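Shengli Lu
October 26, 2025

A thread on moving to a smaller flat in a second language. I have now done it 2 times in this country, and both times I made mistakes with paper more than with furniture. Maybe it is useful to someone who moves in January.

First, the word "furnished". In Drilholm it can mean a bed, a table and a lamp. It can also mean curtain rails and a cooker. Please ask for the list before you sign. I did not ask, and I slept on a mat for my first week.

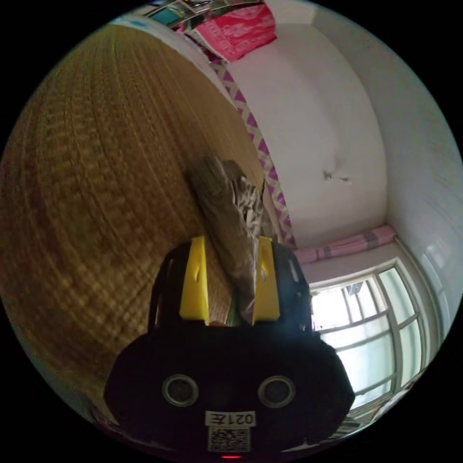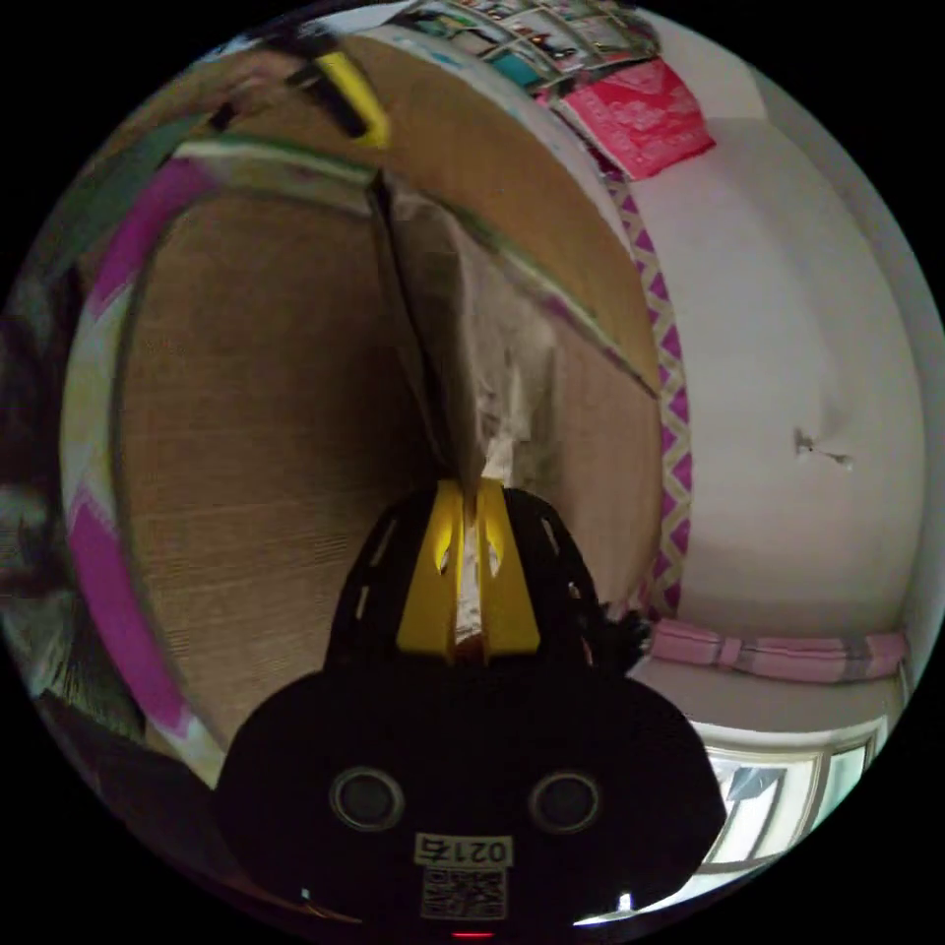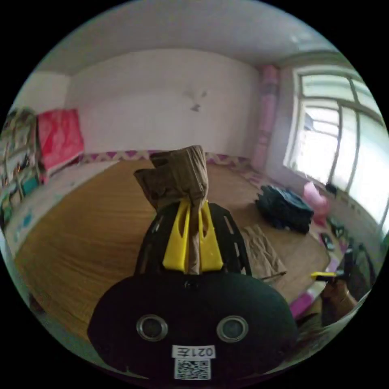 Cloth on the straw mat, a cardboard box, the bedroom.

The second word is "deposit". Mine was 1,390 for the flat in Mondunier Street. I paid it happily and did not ask who keeps it. Ask for the name of the scheme or the bank, and ask in writing. An email is enough.

Also "inventory". I thought this was a word for shops. It is the list of what is in the flat and in what condition. You will get it when you are tired and have the keys in your hand. Do not sign on the same evening. Read it in daylight, with the windows open, and look inside the oven.

On my first inventory the landlord wrote "marks to wall, minor". I did not know that "minor" would be discussed for three weeks at the end. The second time I wrote my own sentence next to his: "Behind the door, at the height of the handle, as long as a pencil." There was no discussion.

Now the boxes. I used Vanard, a small moving firm, and they were polite and came early. But their price is by weight when you have no large furniture, and I had guessed my weight like a person guesses the weather. I said 50 kilos. It was 79.

Books, of course. Everyone told me to put books in small boxes and I thought it was only a saying. If you can't lift it with your arms straight, take something out.

Clothes and bedding can go on top of heavy things, and towels go round the plates. I bought no wrapping paper this time. Two of my bowls disagreed with this method, but they were old bowls.

Somebody asked me last time about labels. I write the room on the side of the box, never on the top, and I write it in English even when I pack alone. If the helper can't read my label, the kitchen goes to the bedroom.

A small vocabulary problem: "skip", "tip" and "dump" are all for rubbish, but only one of them arrives outside your house on a lorry. I phoned and asked the council for a tip. The lady was very kind and asked me, a tip for what?

Large rubbish is collected if you book it. In Drilholm you must book before you put it outside. My neighbour did it in the other order and received a letter.

Things I gave away: the desk, a fan, the second rice cooker, winter boots which never fitted. I offered them on the noticeboard at Hao, the grocery by the station. The desk was gone before I came home with my shopping.

I regret the desk a little. It did not fit in the new room, I measured it in both directions, and still I regret it.

Money I had not planned for: a key copy, two weeks of post redirection in a hurry, light bulbs, and cleaning. The cleaning company wanted 200 for the old flat. I did it myself in one long Saturday and my back would now like to have the company.

Meter readings! Photograph the numbers on the day you leave and on the day you arrive. Send them the same evening. My first electricity bill included some weeks of the person before me, and it took many telephone calls in my best telephone English.

For these calls I write the first sentence on paper. "I am calling about a final bill for an address I have left." After the first sentence it usually goes by itself.

Please add your words if you have some which confused you. I am still not sure what "white goods" are if the fridge is silver.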